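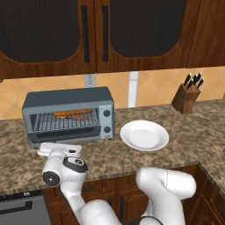 Gallery: Kitchen tasks, simulated set

Toaster oven, approach. The gripper is a short distance from the front of the oven, fingers roughly level. The bread roll and the sausage are inside, behind the glass, and the white plate is on the counter to the right.

About this page

The pictures in this gallery come from the simulated half of the Bilau kitchen set, put together by Jae-hoon Kong and Magnus Morrison at Mesura. Each one is a single rendered view taken from a recorded episode. The episodes are used as training examples for a policy that takes camera views and a written instruction as input and gives arm and gripper commands as output.

How the examples are gathered

An operator drives the simulated arm by hand controller for every episode. We record 200 episodes per task, split across 5 kitchen layouts. Cabinet finish, tile colour and counter pattern change between layouts – the arm model does not.

Object positions are drawn again at the start of each episode. Episodes longer than 32 seconds are dropped, as are any in which the arm touches a cabinet door. Dropped episodes are logged with their starting positions so they can be run again.

Labels

Instructions are written after recording, with four wordings for each task. Wordings that name a colour are checked against the rendered view before they go in.

The next batch is due in October and will add drawer tasks. Requests for the episode files should go to Magnus.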